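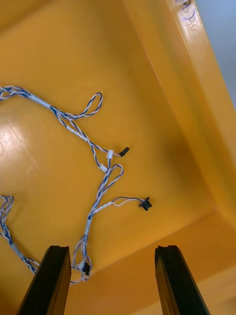

Blue and white wiring harness from the Trorko set, in the yellow bin.

Trorko Class Parts Set: a term with it at the Posmont robotics club

The set cost us £312, or three cake sales and a raffle in which first prize was a torch. For that you get a crate of solenoids, red driver boards and wiring, plus a leaflet that calls the whole lot "intuitive". We bought it for the arm project, where the students have to program a two-fingered gripper to pick parts out of a bin and put them somewhere more useful. It's our entry for the Flardale Cup.

I'll start with the harness, as we did, to our regret. The twisted pairs are neatly made and the little black connectors seem tough. As a thing for a robot to pick up it is a pig. It never lies the same way twice, every branch wants to hook round every other branch, and the gripper is as happy to take hold of a loop as of the bit you wanted. The group on harness duty spent 20 minutes on their first clean lift and then asked to be moved to solenoids.

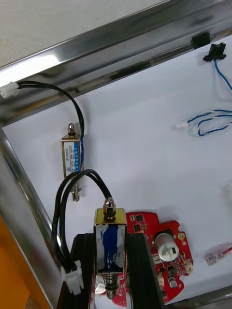
The black leads on the solenoids are a better length than they look in the catalogue. You can bolt one into its bracket and still reach a board without stretching anything, though there's enough spare to droop over whatever you're working on. The white plugs click home nicely. Getting them out again takes fingernails, and ours is a club of nail-biters.

Boards next. The hole in the middle is handy for mounting and the green screw terminals take a proper screwdriver, so no complaints there. The capacitors stand up tall enough to get knocked by a careless gripper, and all our grippers are careless until half term. The leaflet has no drawing of which header does what. I asked Trorko for one and got the leaflet again.
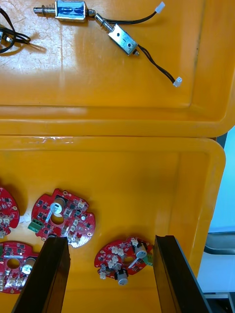 Solenoids in the back bin, boards in the front.

You supply your own bins. Ours are older than most of the members and have the scratches to match. Shiny plastic under ceiling lights throws a lot of glare, which is worth knowing if your students are using vision. Ours learnt to shut the blinds and blame the sun.

The solenoids are the best thing in the crate. Metal frame, decent spring, an end you can get hold of. With the gripper coming straight down, the older group managed 25 good picks out of 28, and I have heard a great deal about the other three.

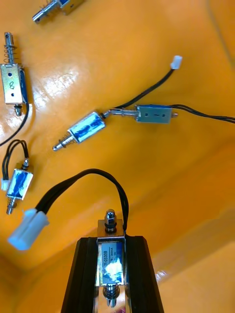
Solenoid in the gripper. The label has 300mA on it, if you can get it out of the light.

Get a marker pen and number them on the first day. It saves the argument over whose sticks.

Against the Bhattacharjee starter box we had before, the Trorko set has sturdier parts and far worse paperwork. The Bhattacharjee one came with a lovely ring binder and plungers that fell out.

Four stars for the solenoids, three for the boards, two for the harness. I'd buy it again if they sold it without the harness. They don't, I've asked, and yes, I got the leaflet.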